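Home Courses Handouts Reading List Contact
Search this site Go

Household Waste and the City: Notes for Week 4
1 October 2018
Peadar Lenihan 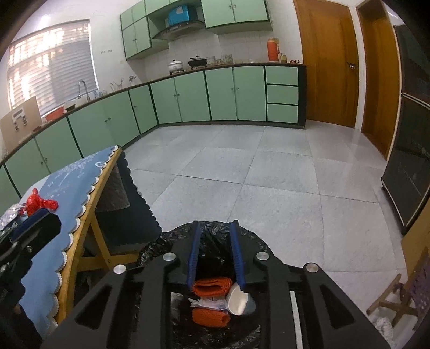

Last week we ended with the question of who pays for collection. This week we go back a step and look at how towns came to collect household waste at all. Read the Gilmartin chapter before class, and bring the map of Plesedach from the Week 2 packet.

1. Before collection

For a long time most towns had no regular service. Ash, bones and kitchen scraps went into a yard pit, onto the street or to someone who kept pigs. Rags and metal had a price and were sold. In Plesedach the first written rule we have is from 1734. It told householders to clear the street in front of their own doors and set a fine for those who did not. It says nothing on where the dirt should go, and the court book shows neighbors accusing each other of pushing it down the hill.

2. Ash and the cart

Coal changed the job. A house with two fires made more ash than a yard could hold, and ash was heavy. Towns hired carts, usually by contract, and the contractor sold what he could to brick makers and farmers. When those buyers went away, the same contractor asked the town for money. Look for this shift in the Trakarus accounts — it shows up as a change of column, with no note beside it.

3. The can and the bag

A standard can with a lid made the work faster, but it also set limits on what a household could throw out. Plastic bags came later. They kept cans clean and cut the time spent at each stop. They also made it harder to see what was being thrown away, a problem for anyone trying to sort it afterward.

4. Reading a waste survey

The Flena survey covered 103 households on 37 streets. Each load was weighed by type. Before you use the tables, check three points:

- whether yard waste is included
- whether apartments are counted as one household or several
- what went under "other"

Nuala Noonan's article argues that "other" is where most surveys go wrong. Her case is strong for packaging made of mixed materials and weaker for textiles.

For class: write one page on section 2 or section 4. Short papers are due in December, and the topic list is at the front desk in the library.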